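Dating the Drakos glass plates
Speaker notes, Warkton local history evening, January

Slide 1 – Title

Thank Ishbel Pollock for the invitation and for sorting out the projector. Say who I am: Greer Tennant, I catalog photographs, mostly for small archives. Questions at the end, but stop me if a place name goes by too fast.

Slide 2 – What the collection is

The Drakos studio worked out of two rooms on the main street in Warkton. The archive holds 768 glass negatives from it. Of those, 126 had no place and no date when I started. The rest have at least a number scratched in the corner that matches the daybook. Tonight is mostly about the 126.

Hold up the photocopy of the daybook page. Pass it around, ask for it back.

Slide 3 – The street with the cart

Leave this up for a minute before talking. Let people look. Somebody in Warkton usually recognizes the slope of the road.

For years this was filed as "Market day, Lernilitz." There is no market in it. The label came from the box it was found in, and the box had been reused. Lesson for anyone with family pictures at home: write down what the box says, but don't copy it onto the print as if it were a fact.

Slide 4 – Shop signs

Enlarge the sign over the second door. Only the last six letters of the surname can be read. Tudur Owen went through the trade directories and found two shopkeepers whose names would fit, one a saddler and one a grocer. The grocer moved to the other side of the street after a fire. The doorway we see is on the old side, so the picture is from before the fire if it was the grocer. If it was the saddler we have learned nothing. I lean toward the grocer, and the catalog entry says "probably."

Slide 5 – Telegraph poles

Poles are good for dating and people overlook them. Count the crossarms on the pole by the bridge. In the earliest Flaltside views there is one. Later there are two. The company minutes give the year the second line was strung, so any view with two crossarms is from that year or after.

Be careful with this one. A negative can be retouched, and the Drakos studio did paint out wires for customers who wanted a cleaner view. Show the detail with the brush marks in the sky.
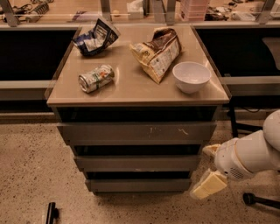 Slide 6 – Shadows

Keep this short, it gets technical. If you know which way the street runs, the shadows give you a time of day. If you also know the season from the trees, you can do better. For the Flaltside church view I get mid-afternoon, leaves fully out. That rules out the Easter procession, which is what the old caption said.

Somebody will ask about software. There are sun calculators online that do the arithmetic. I still check by standing in the street with a print.

Slide 7 – The group on the steps

Sixteen people – no names on the plate or in the daybook. Despina Moschos recognized her great-aunt, third from the left in the back row, from a framed copy in her mother's hall. Her copy has writing on the back, in pencil, giving a surname for the man with the accordion. We then found him in the parish register at Lernilitz.

Point out that the family copy is cropped. The full plate shows the edge of a railing at the right, and the railing is still there. Next slide.

Slide 8 – The same steps now

Ifigeneia Konstantinidis took this for me last spring. Two of the steps have been replaced and the door is new. Compare the chipped stone at the lower left in both.

Slide 9 – Ones I got wrong

Go through these slowly. The river view I placed at Warkton is printed backward. Flipped over, it is Flaltside, looking upstream. I had it wrong in the catalog for a year. Check buttons on coats: if the men are all buttoned the wrong way, turn the plate over.

The "school" is a creamery. The churns are in the shadow by the wall.

Slide 10 – Still unknown

Leave up during questions. Four views on one slide. Ask in particular about the footbridge at top right. I have tried every crossing between Warkton and Lernilitz and none of them fit.

Printed sheets are on the table by the door, with space to write. Please put a name and phone number next to any suggestion, even a guess.

If time is short, drop slides 6 and 8.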